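Desk clear-out, the back room

Photos from the big desk tidy, finally up. Sorry for the wait, it's been a month. 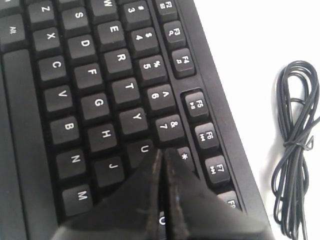

Everything had to come off the desks before the new tops went in, and once it was off nobody wanted to put it back the way it was. So we sorted. Started Monday after lunch, thought we'd be done by four. Ha.

Only the one picture has loaded so far, the rest are still on the old laptop and I'll add them when I get a minute. Notes for the lot are underneath anyway so I don't forget what was what.

Keyboards
Black one with the media shortcuts up on the function row: search on F3, music note on F4, play/pause on F5, back and forward on F6 and F7. Handy if you listen to stuff while you work. White lettering on black keys, easy enough to read. Going to the Pridholm desk by the window.

The other keyboards are in the grey tub. Two have sticky space bars. One has no feet at the back so it sits dead flat, some people like that. Help yourself.

Cables
The worst job by a mile. 400 twist ties in a bag from Agudelo and we got through a fair chunk of them. Rule now is coil it, tie it, label it. If it hasn't got a label by the end of August it goes in the e-waste box, no arguments.

Please don't wind them round your hand and pull tight. It wrecks the ends. Loose loops, one tie in the middle, done.

Mice
Shoebox, top shelf. Wired on the left, wireless on the right. Batteries are out of the wireless ones, they live in the drawer with the tape. Found the little USB receivers for most of them, taped to the underside so they stay put.

Monitors
19 inch ones are off to the Horitz office, they asked for them ages ago. Stands are in a seperate pile, screws in the envelope with the same number. If you take a screen take its envelope too.

New desk tops
Came from Drikora, white, wipe clean. Bit bright with the overhead lights on, you get used to it. Put a coaster down, tea rings do come off but only if you get them quick. No spray cleaner with bleach in it, damp cloth and a drop of dish soap is plenty.

The holes for cables are at the back left on every desk except number 7, where it's back right. Drilled before we noticed. It's fine.

Cleaning keyboards, quick version
Unplug it first. Tip it upside down over the bin and give it a few good taps on the back. Soft paintbrush between the rows, then a barely damp cloth over the keys. Cotton bud round the edges if it's really grotty. Leave it flat to dry before it goes back on a computer.

Popping the caps off is OK on the older ones but take a photo first so you know where everything goes back. Learnt that the hard way with the number pad. The long keys have a wire bar under them and it's fiddly, leave those on unless something's properly stuck.

Crumbs: mostly toast. You know who you are.

The drawer
18 pens that worked, a lot more that didn't. Three staplers, no staples. A phone charger for a phone none of us remembers having. Somebody's good scissors with the orange handles, they're on the hook by the door now if you've been missing them.

Paper stuff
Manuals are in the ring binder. We only kept the ones for gear we've still got. Warranty slips are in the front pocket, most of them have faded so badly you can't read the date but I didn't like to chuck them.

Giving away
Box by the stairs, take what you want:
speakers, small, one has a buzz
mouse mats, washed
a desk lamp, needs a globe
foot rest, a bit wonky
the beige extension lead is NOT in this, it's been cut up and binned

Still to do
Label the power boards. Find a home for the printer, it's on the floor at the moment so mind your toes coming in. Get more tubs, the ones with lids that clip, the cheap ones split at the corners last time. Somebody tall to check the top of the cupboard.

Also the chairs. Haven't even looked at the chairs. Two of the arms are loose and I've lost the allen key, it was in the drawer before we cleaned the drawer.

Thanks to everyone who stayed on past five, and for the sausage rolls. The colour chart for the wall is pinned up next to the kettle, put your initials by the one you like. The green is winning so far.

If something of yours has gone missing, check the grey tub first, then the box by the stairs, then ask me. More pictures tommorow hopefully.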